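How Do You Teach a Robot to Push a Button?

Pushing a button is easy. You have been doing it since you were a baby, often on things you were told not to touch. You see the button, you stick out a finger, and there's a beep.

A robot gets none of this for free. Fresh out of the box, it doesn't know what a button is. It doesn't know what "push" means either, or that the table is hard and will win any argument. Somebody has to show it.

There are two popular ways to do the showing. The first is to take hold of the robot's arm and move it yourself, like helping a toddler wave goodbye. Motors inside the arm keep track of how far each joint bends, and the robot saves the whole trip. The second way is remote control. A person stands nearby with a controller and steers, and the robot's hand follows along. Grown-ups call this teleoperation, because grown-ups like long words.

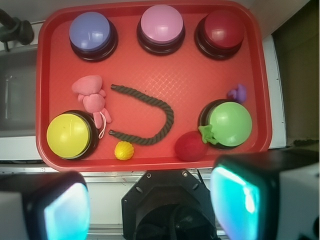 Whichever way you pick, the robot saves two kinds of notes: what its cameras saw, and how its arm moved. One set of notes is called a demonstration. A computer program then studies the notes and tries to work out the connection. When the view looks like this, the arm should go like that.

One demonstration won't do it. Three won't either. Imagine learning to ride a bike by watching your cousin do it 3 times. The team at Charbonneau Robotics recorded 3,000 demonstrations for their robot, Skarkano, and it still sometimes pushed the air next to the button with great confidence.

The trick is to change things between tries. Move the buttons. Swap the colors around. Add a toy or a piece of rope that has nothing to do with the job. If everything stays in the same spot, the robot may learn "go to that spot" and never bother about the button at all — a bit like a student who memorizes the answers to last year's test.

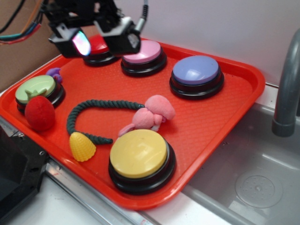 Then comes the part where the person lets go. The robot gets 100 tries by itself, and the team writes down how many worked. Skarkano managed 80. The other 20 went back on the list of things to practice.

Try it at home: blindfold a friend and steer their hand to a cup using only "left," "right," "forward," "back," "up" and "down." Use a plastic cup.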